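Robot Manipulation, Week 5 handout
Learning to grasp cloth from the wrist view
Notes by Itzel Alvarado, September 2019

These are my cleaned-up notes from the lecture, plus a few things I ran out of time for. Read them before the lab and bring questions, especially if the part on labels went by too fast (I know I talk faster when I get to the parts I like).

Where we left off

Last time we looked at grasping rigid objects. You have a mug, you know its shape, you work out where the fingers go, and the mug stays the same shape while you do it. Cloth is a different kind of trouble. A crumpled shirt has so many possible shapes that there's no sensible way to list them, and it changes the moment you touch it. So the first question for today was: do we need to know the shape of the whole thing before we pick it up?

My answer is mostly no! If all you want is to get hold of one fold, you need to know what the cloth is doing near the fingers and not much else. That's the idea behind the method Drahomíra Gajdoš and I worked on in June, which we call Edine. It looks through a small camera at the wrist, takes a single picture, and picks a place and an angle for the fingers to close.

How Edine works

The picture gets cut into a grid of 16 by 16 cells. For each cell the network gives a score for "a fold here can be pinched" and a direction for the pinch. We take the best cell, turn the wrist so the fingers close across the fold, go down, and close. If the gripper feels nothing between the fingers, we back up, take another picture and start over. After 5 misses the arm gives up and a person rearranges the pile.

We trained on 2,000 pictures, in batches of 64. That's a small set by current standards, and I'd love to tell you we planned it that way, but Senyo Asamoah and I labeled them by hand and that's where our patience ended. For each picture we drew a short line across every fold we'd be willing to pinch. We did a chunk of them separately first and then compared, and we disagreed a lot more than I expected, mostly over folds that were wide and low.
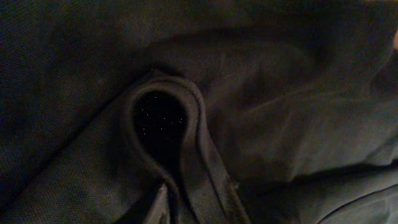
Dark fabric is where the method earns its keep or falls over. Our earlier version found folds by looking for edges in brightness, and that's fine on a pale towel under a good lamp. On near-black knit you get a thin lighter line along the rim of a fold if you're lucky, and big areas of shadow where the brightness tells you next to nothing. A deep pocket between two layers can look a lot like a flat patch in shade. And then there's lint. Tiny white specks are the sharpest thing an edge finder can see on black cloth, so the old version loved them, and it would happily send the fingers straight down after a bit of fluff.

Two changes helped. The first was boring: during training we randomly darkened the pictures, lowered the contrast, and sprinkled small bright dots on them, leaving the labels alone. The network picked up that dots don't matter. The second was Segundo Valderrama's suggestion, and I wish it had been mine. He had us score the two sides of a fold separately, so the network has to find room for a finger on each side before it calls something pinchable. A lone bright line with no space beside it now scores low.

What still goes wrong

Stacked layers. When two or more thicknesses of cloth lie together, the gripper often takes all of them, and one picture doesn't say how many it'll get. For tossing laundry into a bin, who cares. For unfolding, it matters a great deal, and we don't have a good fix.

Wide soft folds are the other one. They look inviting, but the fingers can't open far enough to get around them, so they press down and slide off. (Remember the labels Senyo and I fought over? Same folds.)

For the lab

Work in pairs. Take the training pictures from the course folder and run the network once with the added dots and once without. Compare the score maps on the dark cloth only, and write half a page on where they differ. Then pick one picture where you disagree with our label, draw your own, and say what you think the fingers would do. Ursina Kälin is running the lab this week, so send your write-ups to her.

Next week: pulling on a corner once you have it, and how to tell that you don't.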